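文档中心 > Gravarik 双臂工作站 > 安装与使用手册 > 第 6 章 桌面作业安全与操作规范

6.3 软质物品与悬停物品的作业要求

本节适用于在台面上进行抓取、按压、翻卷和转移的各类作业。开始前应已完成 6.2 节的急停检查和零位确认。多台机械臂同处一室时,每个工位单独执行本节步骤,不得以相邻工位的检查记录代替。

6.3.1 作业前准备

1. 确认控制柜处于手动模式,使能开关松开。
2. 擦净台面。光面台板容易留下擦痕和反光,反光会影响视觉定位,必要时调整相机曝光,不要用遮挡灯具的办法处理。
3. 检查腕部外走线。手动将腕关节转到两侧限位,线缆应留有余量,不得绷紧,也不得垂到夹爪指面以下。
4. 检查传感器外壳和支架的紧固件。松动时按附录 B 的力矩重新拧紧。
5. 在示教器中调入与物品类别对应的参数组。织物类用“软质”,块状物用“一般”,透明容器用“透明”。

注意:更换参数组后,速度上限恢复为默认值 50 mm/s。需要提高时由工位负责人修改并签字。

6.3.2 接触软质物品

1. 将物品放在台面上,长边尽量与台面边缘平行,毛巾等织物先卷好或叠好。
2. 以低速将夹爪移到物品上方,停稳后再下降。
3. 指面碰到织物后继续缓慢下压,直到表面略有下陷,随即停止。 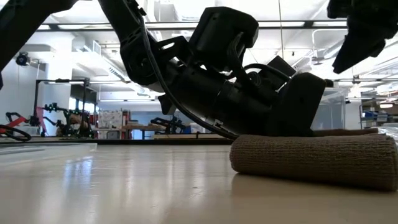

4. 读取示教器上的接触力。超过参数组上限时,抬起夹爪重新接近,不要在受压状态下横向拖动。
5. 双臂配合时,另一侧夹爪先在物品外侧高处等待,收到“就位”信号后方可进入。两侧夹爪不得同时下降。
6. 记录本次接触高度。同一种织物换批后须重新测量。

小心:织物的厚度和回弹差别很大,不得把硬质物品的接触高度直接用于织物。夹爪压住物品时,任何人不得伸手整理布料。需要整理时,先抬臂,再松开使能,最后伸手。

6.3.3 提起与悬停

1. 夹紧后先提起少许,停顿观察,物品没有下滑再继续上升。
2. 提升路径避开台面上的收纳箱、托盘和垂下的线缆。箱盖应盖好,敞开的箱盖按障碍物登记。
3. 悬停期间物品下方不得有手或工具。物品略有倾斜可以继续作业;倾斜持续增大时,就近下放。
4. 悬停超过规定时间,系统会提示报警 1,215(夹持保持超时)。确认后将物品放回台面,再复位。

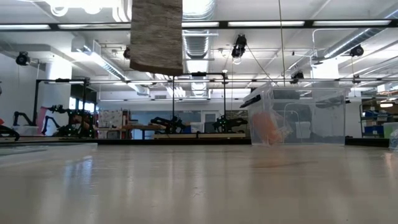
图 6-2 灰色块状物悬于台面上方,右侧为带盖透明收纳箱

5. 下放时速度不得高于提升速度。物品底面接触台面后再张开夹爪。

注意:透明容器会让后方的设备透过箱壁进入相机视野,可能造成误识别。Clorness 视觉模块的用户应在“背景屏蔽”中逐一框选容器区域,并在移动容器后重做一次。

6.3.4 人员与区域

操作员一人,监护人一人。监护人站在急停按钮旁,不兼做其他工作。上方有风管、灯具和吊装相机的工位,还应设置高度上限,使手臂在任何姿态下都不进入这一区域。改动相机支架后,高度上限须重新验证。

相邻工位的机械臂如不参加作业,应停在收拢位置并断开使能。指示灯亮只表示设备通电,不能据此判断其是否可以接近。

6.3.5 异常处理

报警 466:外走线拉紧。停机,检查线夹位置,重做 6.3.1 第 3 步。
报警 1,215:夹持保持超时。按 6.3.3 第 4 步处理。
物品掉落:按下急停,检查物品和指面,确认无碎片后方可复位。
物品夹在两指之间无法松开:不得用手硬拉,使用随机附带的释放扳手。

每次异常均填写工位记录表,写明参数组、物品类别和处理人。记录表由 Dwight Chan 每年 10 月汇总,重复出现的问题交 Cuiping Jin 修订参数组。使用 Breven 夹爪的工位另见 6.4 节。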